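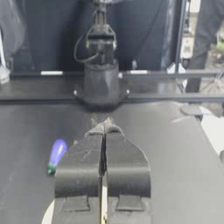
## 4. Fitting the Suritz trainer and first ride

These steps cover the Suritz 745 indoor trainer with a standard road bike. If you have a mountain bike or a bike with a bolt-through rear axle, read section 3 first and fit the Fourie adaptor before you start.

You will need the quick-release skewer supplied in the small parts bag. Don't use the one that came with your bike. Many lightweight skewers have plastic ends, and the clamp will crack them.

1. Unfold the rear legs until both catches click. Put the trainer on a level floor, on the mat if you have one.
2. Swap your rear skewer for the supplied one. The lever goes on the left side of the bike.
3. Turn the blue handle anticlockwise until the clamp is fully open.
4. Lift the bike in and rest the left end of the skewer in the fixed cup. Bring the right cup in until it touches the other end, then close the handle.
5. Rock the bike gently by the saddle. If it moves in the cups, open the handle, give the right cup another half turn and try again.
6. Check that the tyre sits in the middle of the roller.

**Caution:** Do not get on the bike until step 5 is done. Keep children and pets away from the roller while the wheel is turning.

### 4.1 Setting the roller

Pump the rear tyre to the pressure you would use on the road. Wind the roller knob in until it just touches the tyre, then give it two more full turns. The wheel should not slip when you pull the tyre sharply by hand.
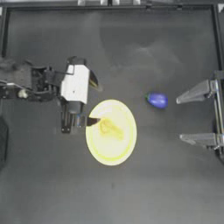
If it does slip, add a quarter turn at a time. Too much pressure wears the tyre quickly and makes the readings come out high. Back the roller off after every ride or the tyre will get a flat spot.

**Note:** Ordinary road tyres leave black dust on the roller. Wipe it off with a dry cloth. Do not use oil or spray polish.

### 4.2 Pairing with the Dristton app

1. Plug in the trainer and wait for the green light.
2. Open the app and choose *Add trainer*.
3. Select the entry that begins SZ and type the code 3014. This is the same for all units and can be changed later under *Settings*.
4. Enter your own weight and the weight of the bike.

If the light flashes amber, another phone or tablet is already connected. Close the app on that device and repeat from step 2.

### 4.3 Warm-up and calibration

Calibrate before the first ride, and again whenever you change the tyre or move the trainer to a colder room.

1. Ride for ten minutes at an easy pace, at a cadence of 77 or close to it.
2. Choose *Calibrate* and speed up until the screen shows 40 km/h.
3. Stop pedalling and let the wheel run down by itself. Leave the brakes alone.
4. Wait for the result. "Good" means you can start. "Loose" or "Tight" means going back to 4.1.

The Prenwood training plans in the app start with a fitness test. Leave it for a day when you have fresh legs.

**Caution:** The resistance unit gets hot on long sessions. Let it cool before folding the trainer away.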